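Kitchen Measuring and Scaling
Handout 4: Volume, weight, and why your recipe came out different from your neighbor's

Course notes by Theresia Holzer
Last updated 17 June 2020

Welcome back! Last time we finished with knife grips and the onion exercise, and a few of you asked for more on baking before we move on to sauces. I was delighted, as measuring is my favorite part of the whole course. It sounds dry. Give it one evening with a bag of flour and a scale and I think you'll come around.

1. Two ways to say how much

A recipe can tell you how much space an ingredient takes up (volume) or how heavy it is (weight). Cups, spoons and milliliters are volume. Ounces and grams are weight. Fluid ounces are volume again, which confuses everyone at first, so if you see "oz" next to milk or broth, stop and check which kind the writer meant.

For water the two systems get along beautifully. 500 milliliters of water weighs very nearly 500 grams, and you can swap one for the other in a bread recipe without a second thought. Oil is lighter than water for the same volume. Honey is a good deal heavier. Flour is the real troublemaker, and it gets its own section.

2. The flour problem

Flour is a powder with air in it, and the amount of air changes all the time. Scoop straight from the bag and you pack it down. Spoon it into the measure and level the top with a knife and you get less. Sift it first and you get less again! Three people can follow the same line in the same recipe and end up with three different doughs, all of them sure they measured correctly.

In February Oľga Šťastný brought in her grandmother's dumpling recipe, which calls for "two mugs of flour, not the big mug." We had a wonderful time with this. We made it with the mug she had at home, wrote down the weight, and settled on 300 grams of flour for the whole batch. She now has a recipe she can make in any kitchen – and the mug can go back to being a mug.

3. Picking something to measure with

A proper measuring cup has a known capacity, and the dry kind is made to be filled to the top and leveled. A liquid measure has its lines below the rim so you can carry it without spilling. A drinking cup is neither of these, but people have cooked with drinking cups forever, and plenty of old family recipes depend on one. 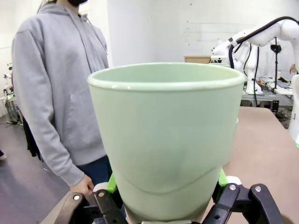
Fig. 1. A tapered plastic cup with a rolled rim.

With a tapered shape, halfway up is less than half full. The lower part is narrower, so it holds less than the upper part does. If you need half a cupful from a tapered cup, fill it, then pour back and forth between two matching glasses until the levels agree. Or weigh it, of course.

To find out what any cup holds, put it on the scale, press the tare button so the display reads zero, and fill it with water to wherever you normally stop. Read the grams and call them milliliters. Write the number on a piece of tape and stick it to the shelf where the cup lives. I have done this with every odd vessel in my kitchen and I still look at the labels.

4. Using the scale

Set it on a hard, flat surface. A folded dish towel underneath will throw off the reading. Turn it on before you put the bowl down, then tare. Add the first ingredient, tare, add the next, tare again. One bowl, very little washing up.

Most home scales are not much good below a few grams. For yeast, salt and baking soda in small amounts, use measuring spoons, or mix up a larger batch of the dry ingredients and divide it. If the scale shuts itself off while you are hunting for the sugar (they love to do this), you'll need to work out where you were. Keep a pencil nearby and jot each amount down as it goes in.

5. Scaling a recipe up or down

Weights make this easy. Choose the new amount of flour, divide it by the old amount, and multiply everything else by the result. Going from 300 grams of flour to 500, you multiply by 1.67. If the original had 180 grams of water, the new one has 300.

Bakers take it one step further and write every ingredient as a percentage of the flour. Flour is always 100. A dough with 500 grams of flour and 285 grams of water is at 57 percent, a fairly stiff dough, lovely for bagels. Once you start reading recipes this way you can guess how a dough will feel before you've touched it – I find that thrilling every time.

A few things don't scale neatly. Baking time depends on the thickness of what you're baking. Eggs come in whole eggs, so beat one and weigh out the part you need. Strong spices deserve some caution in a big batch; start low and taste where it's safe to.

6. For next time

Please do the following at home and bring your notes.

Measure one cup of flour by scooping, weigh it, and pour it back. Do this five times. Then do the same by spooning and leveling. How far apart are your highest and lowest numbers in each set?

Find the capacity of two drinking cups you own, using water and a scale. Before you weigh, write down your guess.

Take a recipe you already like and rewrite it in grams. Then turn it into percentages with flour at 100. Oľga has offered to swap recipes with anyone who wants a second one to practice on, and she has a great poppy seed roll.

We'll compare everyone's flour numbers at the start of the session, then get going on butter sauces. Bring an apron and a small lidded jar.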